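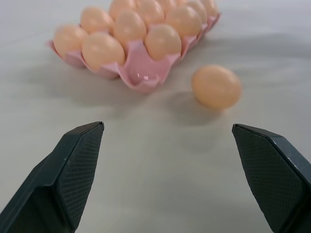

Rapport de projet : suivre une campagne municipale quand on n'y connaît rien

Février 2019

Je commence par un aveu : avant ce projet, je n'avais jamais assisté à un conseil municipal. Jamais ! Je votais (enfin, j'avais voté une fois), et pour moi la politique locale, c'était le bulletin qui arrive dans la boîte aux lettres et qu'on pose sur le frigo. Alors quand Josefina Fuentealba, qui encadre notre atelier, nous a proposé de travailler sur l'élection partielle de Lokunberg, j'ai levé la main un peu vite.

Le contexte, pour ceux qui ne sont pas du coin : deux conseillers ont démissionné à l'automne après la dispute sur l'ancienne halle Braswood, la majorité a perdu son avance et il a fallu revoter pour les sièges vacants. Face à face, la liste Unus, qui gouverne la commune depuis longtemps, et celle d'Olivares, ancien adjoint passé dans l'opposition (en assez mauvais termes, d'après ce que j'ai entendu au marché).

Ma question de départ était beaucoup trop large : « pourquoi les gens votent-ils ? ». Josefina a barré ça au stylo rouge et on est arrivées à quelque chose de faisable : de quoi parlent les habitants quand on leur parle de cette élection, et est-ce que ce sont les mêmes sujets que dans les tracts ?

La méthode

J'ai fait 20 entretiens, surtout au marché et devant la médiathèque, plus quelques-uns à l'arrêt de bus, mais là c'est compliqué, le bus arrive toujours au milieu d'une phrase. J'ai aussi épluché 8 tracts et je suis allée à deux réunions publiques, une par liste. J'avais une grille de cinq questions. La quatrième (« Vous sentez-vous représenté ? ») était ratée, je l'ai compris dès la première matinée : les gens répondaient « bof » et c'était fini. Je l'ai remplacée par « Quand avez-vous parlé à un élu pour la dernière fois ? » et là, tout à coup, j'avais des histoires.

Ce que j'ai trouvé

Dans les tracts, la halle est partout. Unus veut la vendre à un promoteur et garder le rez-de-chaussée pour des commerces, Olivares veut la conserver entièrement et y installer la maison des associations. Aux réunions publiques, pareil, on n'a presque parlé que de ça, et le ton est vite monté (chez Olivares, une dame a même demandé qu'on ouvre les fenêtres pour calmer tout le monde).

Au marché, par contre, la halle venait rarement en premier. On m'a parlé des horaires du bus du soir, du médecin parti à la retraite, du trottoir de la rue de l'école. Un monsieur m'a tenu la jambe un bon moment sur l'éclairage public, et je dois dire qu'il connaissait son dossier mieux que les candidats ! La halle arrivait ensuite, souvent avec un soupir, et plutôt comme le souvenir d'une brouille entre élus.

Autre chose qui m'a surprise : plusieurs personnes confondaient les deux programmes. Une électrice convaincue d'Olivares m'a défendu avec passion la vente à un promoteur. Je n'ai pas osé la corriger, et je me demande encore si j'aurais dû.

Les limites

Mon échantillon n'en est pas vraiment un. J'ai interrogé des gens disponibles le matin, donc beaucoup de retraités et très peu de gens de mon âge. Je connaissais aussi certaines personnes, ce qui aide à lancer la conversation mais pas à rester neutre. Et j'ai pris mes notes à la main pour ne pas intimider, si bien que quelques citations sont reconstituées le soir même, je les ai signalées en annexe.

Si je recommençais, j'irais à la sortie de la gare en fin de journée et je lirais les comptes rendus du conseil avant les entretiens. Je les ai lus après, et j'ai découvert que la question du bus y revenait depuis des mois, toujours reportée à la séance suivante. J'aurais aimé pouvoir demander pourquoi aux deux têtes de liste. J'ai envoyé un courriel à chacune, et pour l'instant seule l'équipe d'Olivares m'a répondu, pour me proposer un rendez-vous après le scrutin.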